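Violeta Quiroga
Sorting out the access cards and their holders this month. Posting notes because two people asked what we use and I keep giving half an answer.

Violeta Quiroga
Background: 104 cards in the drawer, all in soft sleeves bought in one lot from Baert. The sleeves go cloudy, then split at the fold. 13 had split when I went through them in February.

Violeta Quiroga
The replacement is a Vonevau holder. Stiffer body, coloured border, card goes in from the short end. The listing gives the colour as "coral". Colour is the only thing the listing gets right, the internal width is out by a millimetre.

Violeta Quiroga
Sleeve fit matters more than holder fit. If the flap isn't flat the card rides up and you can't read the number without taking it out again.

Violeta Quiroga
Orange card, holder, usual tablecloth: 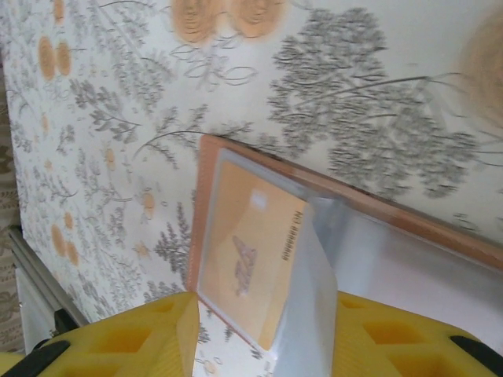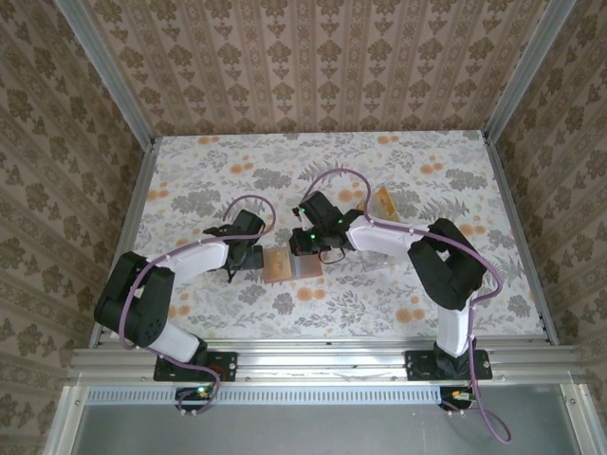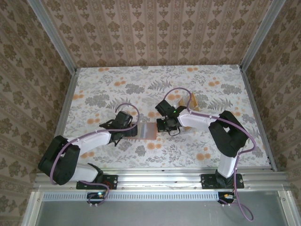
Same floral cloth in all three. The first is the close one, with the card number running sideways along the edge.

Violeta Quiroga
On the cloth: it's a grey sprig print with peach flowers and it is a poor background for anything orange. I put a card down and lose it. A plain dark cloth is on the list.

Violeta Quiroga
Method, for those who asked. Wipe the holder inside and out with a dry microfibre. Card in with the number facing the clear side. Press the air out from the closed end towards the flap. Fold the flap last.

Violeta Quiroga
Don't use alcohol wipes on the clear part. I tried it on one and it hazed within the hour.

Violeta Quiroga
Lợi Ninh asked about the Rilovov ones with the thumb slot. Tried 11. The slot is handy but it lets grit in, and the grit scratches the print right where your thumb pushes.

Violeta Quiroga
Inley does a rigid one with a screw corner. Good for display, slow for anything you handle daily. 16 grams each by my kitchen scale, so a full box gets heavy.

Violeta Quiroga
Storage: on edge, flap up, number to the front. Laid flat in a pile they stick to each other in warm weather and the bottom ones bow.

Violeta Quiroga
Still to do: relabel the dividers, and find out if Vonevau sells the same holder with a clear border. Their contact form bounced twice.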